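# Spare Parts Should Be Part of the Price

Public bodies and private venues buy a great deal of furniture, and they buy most of it on three grounds: appearance, delivery date and unit cost. A fourth ground is seldom written into the invitation to tender. It concerns what will happen when a foot cap splits, a seat pad tears or a locking catch wears out. It is the view of this writer that any supplier of stacking chairs or folding tables for shared use should be required to state, at the point of sale, which parts may be bought separately, at what price and for how many years.

The matter came to a head in Trellembridge last February, when the halls service recorded 40 chairs out of use from a stock of 405. The frames were sound. In nearly every case the fault lay in a plastic glide at the base of the leg, a part small enough to be lost in a coat pocket. The chairs had been in service for 22 months. The maker, Larnulia, had changed the diameter of its tubing in the meantime and no longer supplied the earlier size. The service was advised to replace the chairs.

It would be unfair to single out one firm. Larnulia acted within its contract, and its chairs are comfortable and well finished. The contract itself was at fault. It required that the chairs stack, that the fabric meet the usual fire standard and that the goods arrive before the start of the letting season. On the subject of parts it said nothing at all, and a supplier can hardly be blamed for failing to keep a promise it was never asked to make. 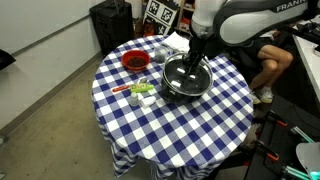 ## What a parts schedule should contain

The remedy proposed is modest. Each tender for furniture should be accompanied by a schedule of parts, set out on a single page and forming part of the contract. The schedule should list every component that can be removed with ordinary tools: glides, caps, screws, catches, hinges, seat pads, linking clips and, for tables, the edging strip. Against each should stand a part number, a price and the period for which supply is guaranteed.

It should also say what cannot be replaced. Many folding tables have a hinge riveted to the underside of the top, and once the rivet has worked loose the whole table is lost. There may be good reasons for making a table in that manner. The buyer is nonetheless entitled to know of it before signing, and may well decide that a bolted hinge justifies a higher price.

Where a design is changed during the guaranteed period, the supplier should either continue to hold the old part or provide a new one that fits. A notice sent to existing customers, offering a final order before the old part is withdrawn, would go some way towards meeting the difficulty. Drernance already issues such notices for its banqueting range. The practice costs it little, and a hall manager who has received one tends to remember the name when the next order falls due.

## The objection on cost

The usual reply is that guaranteed parts will raise prices, and that authorities with tight budgets will be the first to suffer. Some increase is likely. Storing parts takes space and staff time, and no firm can be expected to do so without charge. The present arrangement carries its own charge, however — one that appears in a different year and often in a different department's accounts. The officer who secures a low price is commended for it, while the officer who must later dispose of a stack of unsafe chairs is asked to explain the expense.

There is also the matter of matching. A venue that replaces part of its stock two years on will seldom obtain the same shade of fabric or the same stacking angle. The new chairs will not sit upon the old, and so two trolleys are needed where one had served. Hirers notice the mixture and comment upon it.
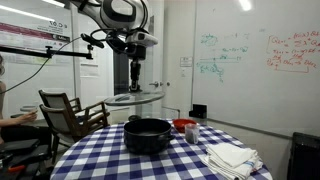

Siham Metwally takes a different view, and has set it out in a letter to this writer. She holds that a guarantee of supply is of little use where there is no person on site with the time to fit the part, and that smaller venues would do better to lease their furniture and leave all repairs to the lessor. "A drawer full of glides mends nothing," she writes. "Pay for the work as well, or do not pretend that you have solved the problem."

The point has force. Leasing deserves fair consideration, particularly where lettings are seasonal. Yet a lessor faces exactly the same question when a catch fails, and will pass on the cost of a new table if a new catch cannot be had. A parts schedule therefore serves the leasing firm as much as the owner. Fitting a glide requires a rubber mallet and a few minutes; it may reasonably be added to the duties of whoever already inspects the chairs.

The Alaoui hall is to invite tenders for its folding tables before the summer. The schedule of parts should be among the documents sent out, and bids submitted without it should be returned.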